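December, 7:40 am

Glaze batch for the Flutham tiles. Test 16, same base as last week but with the new ash. Kojo sieved it twice, I put it through a third time and still got grit. The bag says washed. It isn't washed.

Recap so I don't have to page back – the Flutham people want the gray-green they saw on the old stove surround, matte, no crawling at the edges, and they want it on the Villanueva clay body which nobody here likes. Shrinks more than our usual red. Elínborg thinks the crawling is all shrinkage. I think half of it is dust on the bisque. We could both be right.

Mixed 3,507 g dry. Yes the odd seven, the scale wouldn't settle and I got tired of picking at it with a spoon. Water added by eye until it coated a finger like cream. Left it to sit while I did the shelves. Should have written down the water. Will weigh it next time, I say this every time.

Dipped 13 tiles:
first four – wiped with a damp sponge, dried overnight, one quick dip
next four – not wiped, one quick dip
last five – wiped, two dips, second one as soon as the shine went off

Marked the backs with the iron pencil. Araba pointed out that my 4 looks like a 9. Redid the 4.

Kiln log. Started the small one at 9:10, slow until lunch, lid propped the first hour. The middle element is sluggish again, the top was well ahead of the bottom by noon so I held it to let things even out. Cone down on the top shelf before it had even begun to lean on the bottom one. Toivo says swap the element now and stop nursing it. Part is on order from Prellau, no ship date.

Opened this morning, still warm enough that I wanted gloves.

Top shelf too shiny. All of it, wiped or not. Color is decent, a bit more blue than the stove piece when I hold them side by side at the window. Bottom shelf is properly matte and the green is right, but there are pinholes in the two-dip tiles, worst at the corners. Crawling on three of the unwiped ones, none on the wiped ones. So the dust counts for something.

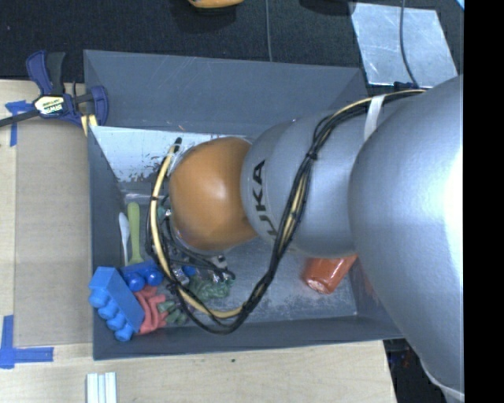 Elínborg went over the tiles after lunch and isn't convinced by the wiping. Her point was that three of the unwiped tiles sat nearest the wall, where it always runs hot, so the comparision is muddy, and she'd like to see the same test with the positions shuffled before anyone tells Flutham it's solved. She also asked whether the second dip went on too wet, that would give pinholes on its own.

Fair on both. I didn't write down where each tile sat. I know the shelf but not the spot. Drew a grid on the inside of the kiln room door in chalk, use it please everyone.

Aleksandra wants the pinholed ones for the sample board anyway, says the client should see what a bad one looks like. Fine by me, but label them.

Next:
– same glaze, one dip only, all wiped, positions shuffled
– second set with a little more clay in the mix to calm the shine
– hold longer at the top, then let it drop slow
– sieve the ash wet, not dry
– chase Prellau about the element
– ask Wullasetti if they still cary the finer mesh, ours has a tear near the rim

Buckets are under the sink with lids on. The one with no label is the old batch, don't use it.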